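3.2 Demonstration tasks and collection procedure

All demonstrations were collected in simulation. The operator works at a desk in our Kenport laboratory with a tracked headset and two hand controllers, and the simulated humanoid follows the operator's motion through the retargeting layer described in Section 3.1. We selected household activities which need contact with furniture, as these were poorly covered in our earlier work with tabletop objects. Figure 3 shows the office chair activity in one of the kitchen layouts. 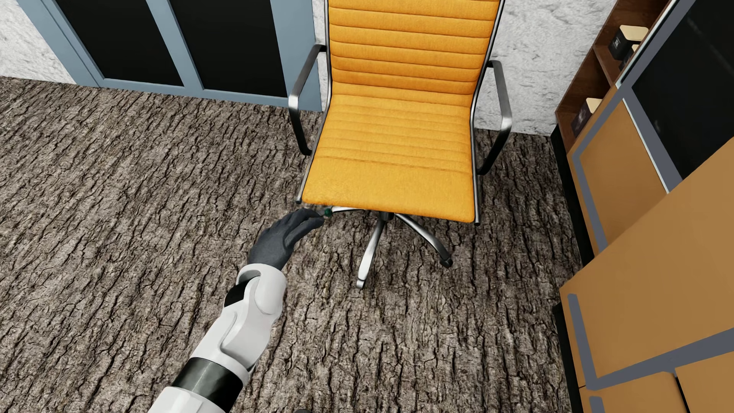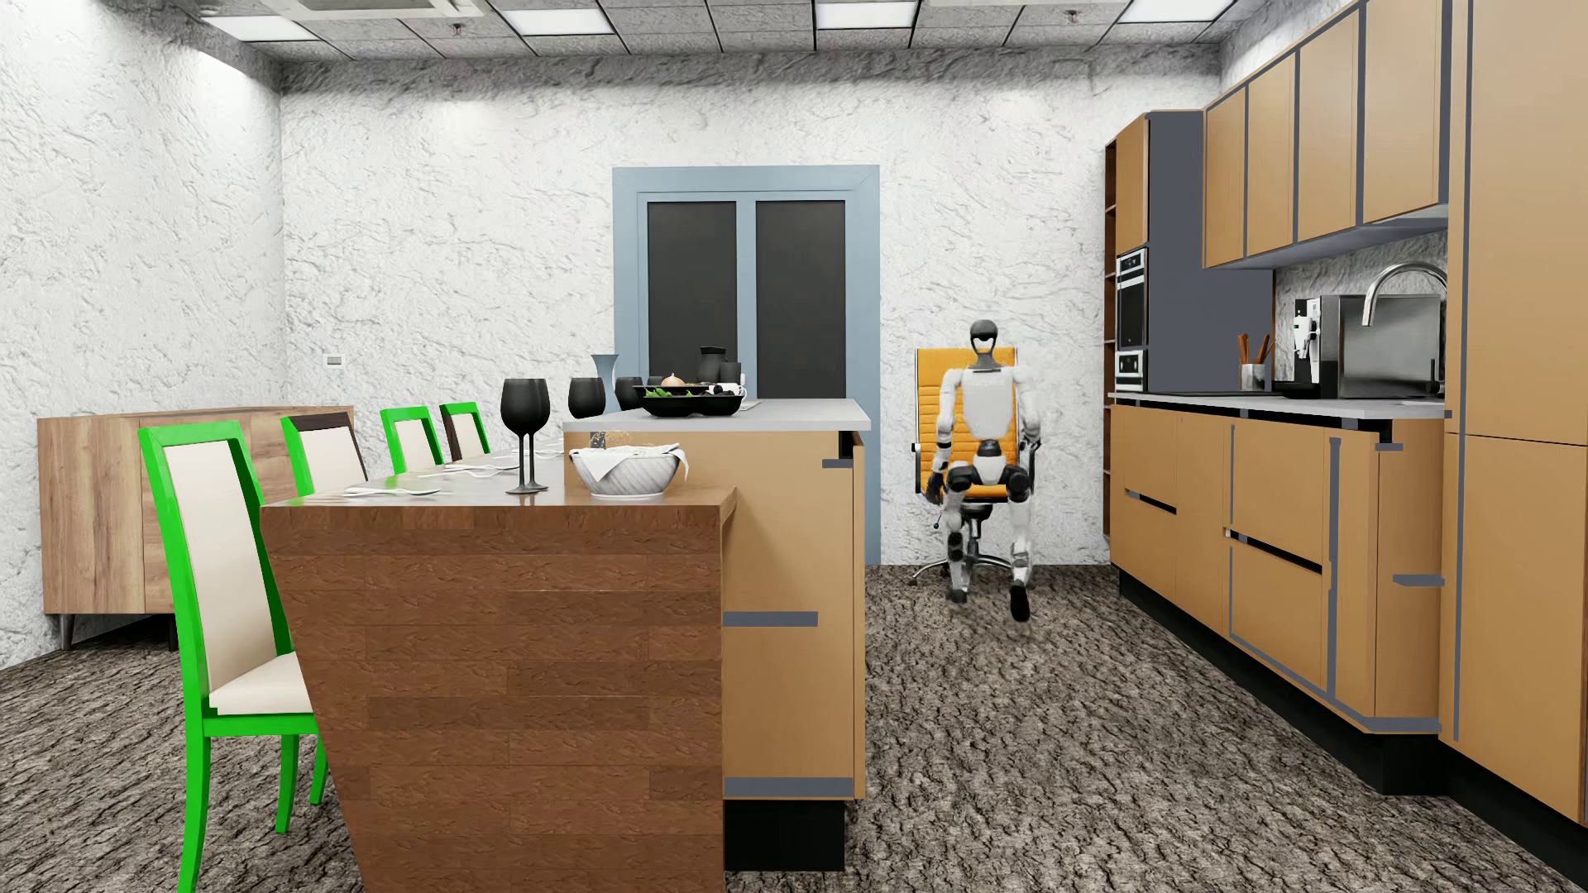
Figure 3. The office chair activity in the simulated kitchen. First view: the robot's hand close to the green knob under the seat. Second view: the robot seated on the chair.

The question we study in this section is how an operator can teach a contact with a small part when the same operator receives no force on his or her own hand. In our system the controllers give only a short vibration at contact, and the operator must judge everything else by eye. This makes large contacts easy and small contacts hard. When the robot sits down, the seat is wide, and an error of a few centimeters in the hip position changes little in the result. The adjustment knob is different. It is a small green tip on a short lever below the front corner of the seat, and the hand must come to it from below, where the seat and the fingers themselves can hide it from the head camera. We therefore treat the reach to the knob and the sitting motion as separate segments of the demonstration, with separate success conditions, and we let the operator repeat one segment without repeating the other.

The chair activity has the following segments. The operator first walks the robot to the chair and turns it to a suitable side. Then the hand is brought to the knob and the lever is moved. After this the hand is withdrawn, the robot turns its back to the chair and sits. A segment ends when the operator presses the trigger of the left controller. We also tried to find the segment borders automatically from the hand speed, but operators often stop for a moment to look, and these stops were wrongly taken as borders. The manual trigger was less elegant but it gave cleaner data.

Two control modes were compared. In the first mode, which we call direct mode, the wrist pose of the operator is copied to the wrist of the robot with a constant scale of one. In the second mode, called Husar mode after the module that implements it, the scale becomes smaller when the hand comes near to a marked object part, so that a large movement of the operator gives a small movement of the robot. The scale returns slowly to one when the hand leaves the part. The marked parts are given by hand in the scene file. In our scenes these are knobs, levers, handles and switches. Large surfaces such as a seat or a countertop are not marked, and for them the two modes behave in the same way.

The change of scale creates a difference between the position of the operator's hand and the position of the robot's hand. If this difference is not corrected, the operator ends with an arm which is uncomfortably stretched while the robot's arm is still bent. We correct it during the withdrawal, when precision is not needed, and we limit the speed of the correction so that the operator does not feel that the robot moves by itself. In a first version the correction was too fast - operators reported that the arm was "pulling away" from them - and we lowered the limit until these reports stopped.

The fingers are controlled in a simpler manner. The index trigger closes the index finger and thumb, and the grip button closes the remaining fingers. We do not track single finger joints of the operator. For the lever this was sufficient, as the lever can be moved with the side of a slightly curled finger and does not need a pinch. We observed that operators soon preferred this strategy, even though the written instruction described a pinch. We kept both strategies in the dataset and did not relabel them.

Scene variation was produced with the Dretura generator. For every episode, the generator changes the position and the orientation of the chair, the starting position of the robot, the surface materials of floor and walls, and the objects placed on the counters. The geometry of the chair itself is not changed. This is a limitation, because a policy can learn the place of the knob relative to the seat without looking at it. We return to this point in Section 5. Floor materials with a strong pattern were kept on purpose. With such floors, the part of the chair below the seat is seen against a background with many edges, and we wanted the visual encoder to meet this situation during training.

In total, the dataset contains 3536 demonstrations, collected by five operators. Two of them had used a humanoid teleoperation system before. Each operator completed a training period of 55 minutes before the first recorded episode, and the training episodes are not included in the dataset. Operators changed between the two modes in blocks, and the order of the blocks was different for each operator. They were told which mode was active. We considered hiding this information, but the change of scale is easy to feel and a blind comparison would not be realistic.

An episode was accepted when each segment satisfied its condition. For the knob segment, the lever must pass its threshold angle and the chair must not be displaced by more than the width of one caster. The second condition was added after our pilot study. In the pilot, some operators pushed the whole chair across the floor while they were searching for the knob, and the lever was finally moved by accident. Such episodes would be counted as successful if only the lever angle is examined, yet they are bad teaching material. For the sitting segment, the pelvis must rest on the seat and the torso must stay upright until the end of the recording. The position of the arms is free. Most operators simply let the arms hang beside the seat, and a few placed them on the armrests.

Rejected episodes were stored together with the name of the segment that failed. They are not used for the behavior cloning results in Section 4, but they are used to train the failure detector. The replay check was performed on the Balitz server, where every accepted episode is executed again from its recorded joint targets. An episode which does not reach the same final state is removed. Contacts at the lever were the most common reason for a disagreement between recording and replay, and it was necessary to store the contact state at every control step to reduce this effect. The sitting segment gave fewer problems of this kind, although small differences in the rotation of the chair remained visible after the robot had put its weight on the seat. We accept these differences when the final pelvis position is still inside the tolerance given in Table 2.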